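Desktop Reuse Project, Kurirora site
Report to the Corberg Fund, second period
Prepared by Esi Ankrah, 29th August

You asked for a plain account of where the money has gone and whether the project is doing what the application said it would. My answer to the second part is "partly," and I would sooner put that in writing now than have it come up at the review.

Where we are against the plan

The application promised 800 refurbished desktops over the life of the grant. We had passed on 400 by the end of this period, so on paper we are halfway. I don't put much faith in that number. The first 400 were the easy ones: machines from the Kpodo office clearance that needed a new drive, a wipe-down and little else. What is left on the shelves is older, came to us in mixed lots, and includes a good many machines that will not start at all.

Meirion Mostyn, who wrote the original plan, still expects us to reach 800. I think 600 is closer to the truth unless the supply changes. We have gone back and forth on this and have not settled it, so you are getting both views.

Processor swaps

This was the new piece of work for the period. The idea was to take good processors out of machines with dead boards and put them into machines with sound boards and slow processors. It looked very cheap in the budget because the parts are already in the building.

The parts are free, but the labor is not. Each swap means opening the case, getting the heat sink off, cleaning away the old paste, lifting the load plate, changing the chip, pasting again and closing up. After that comes the testing, which the budget left out completely. Adom Nyarko has been keeping times at the bench, and I have asked him to go on doing so before anyone quotes a cost per machine. The early figures we gave you in April were based on four machines and should be disregarded.

There is also the matter of sockets. On many of these boards the contacts are fine enough that one careless placement can finish the board. We have lost some that way. I would like to say training has fixed it, but we have not been running the new bench routine long enough to know.

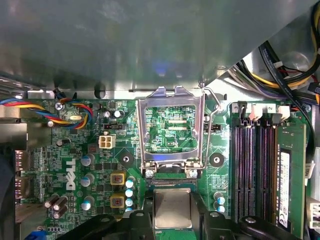
Socket work on a Dell desktop: load plate open, retention lever raised, processor just below the empty socket.

Cramped cases are a separate problem. In several of the desktops the drive cage or bracket hangs over part of the board, and it either comes out first or gets in the way of everything after. Paraskevi Galanis wants us to remove it every time as standard. That is probably right, though it adds more minutes to a job that is already over its allowance.

Badthorpe placements

The schools at Badthorpe took their full share and have asked for more. We have had few complaints, which the last report treated as proof of quality. I would be more careful. Kwabena Mahama visited and found several machines still in their boxes, and a boxed computer doesn't generate complaints. He will go back next period and record how many are in use.

Spending

Tools and paste are within budget. Labor is over, for the reasons given above – and it will stay over if the swaps carry on at the present rate.

What we are asking for

No more money at this stage. We ask for your agreement to pause new swap work on the oldest boards until Adom's times are in, and to judge the placements by machines in use. If you would prefer that we hold to 800 as written, please tell us before the next intake is collected.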